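Teaching the arm by hand: how to record a clean demonstration

Gunar project notes, part two. Written 2023-11-13

In the first part we mounted the arm and checked that all joints move freely. Now we will show it a task. The task is simple for a person: take a flat plastic part from the mat and put it down in another place. For the arm it is a good first lesson, as a flat part is not easy to grip.

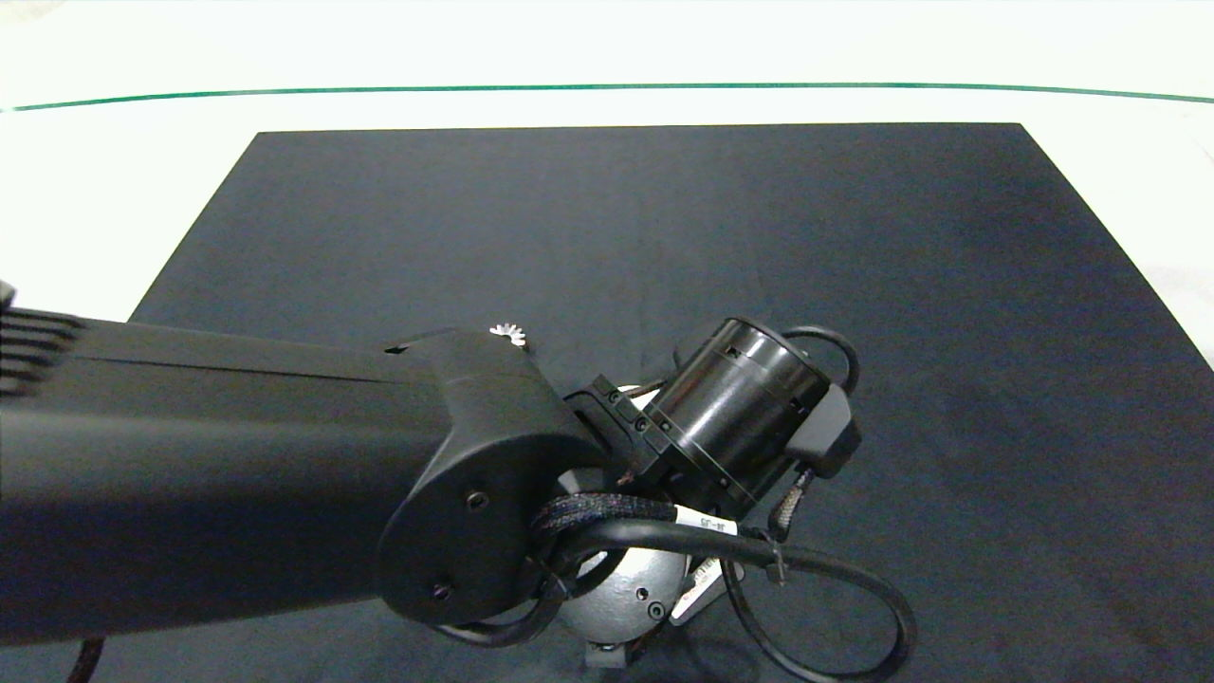
The arm at the mat, and the view from the wrist camera.

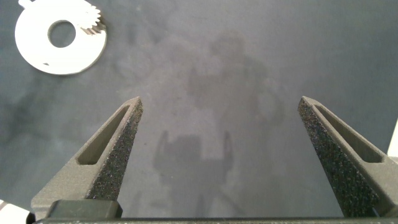
Before you start, please read the whole page one time. You will need both hands during the recording and you cannot scroll.

What you need

The arm with the Abugri controller, the leader arm (the small one which you hold), the Gomusley recorder program, and a part to pick up. You also need a mat that does not shine. On a bare white table our first recordings had strong reflections and we had to delete them.

Step 1. Check the cables

Move the arm slowly by hand to the far corners of the mat, with the motors off. Watch the cables at the wrist. They need enough free length to turn with the joint, but a loop must not come between the fingers. If a cable pulls tight, stop and lay it again. Do not continue and hope.

Step 2. Match the two arms

Put the leader arm in the same pose as the big arm before you press Connect. If the poses are different, the big arm will jump to the new position. In January this cost us a finger pad. Wait 2 seconds after the connection, then make a small movement and see that the big arm follows.

Step 3. Place the part

Put the part outside the space between the fingers, so that the recording includes the approach. Change the place a little for each recording. If the part is always in the same spot, the arm learns only the spot.

Step 4. Record

Press Start and move with a calm, steady speed. Come down over the part, close the fingers, lift, carry, put down, open. Then go back to the start pose and press Stop. If you made a small correction on the way – for example you came too far to the left – keep the recording. Corrections are useful. Delete only those where you dropped the part or touched the table hard.

Step 5. Look at the wrist video

Play each recording once at double speed. The part must be visible at the moment before the grip. Shadows from the arm are normal, but they should not flicker.

How many recordings

Our Metville group made 111 recordings for the first test. The arm could find the part, but it often closed the fingers too early. With 500 it was much better. I recommend to take a break when your hand is tired – you will see it in the data if you don't.

Part three explains how to start the training.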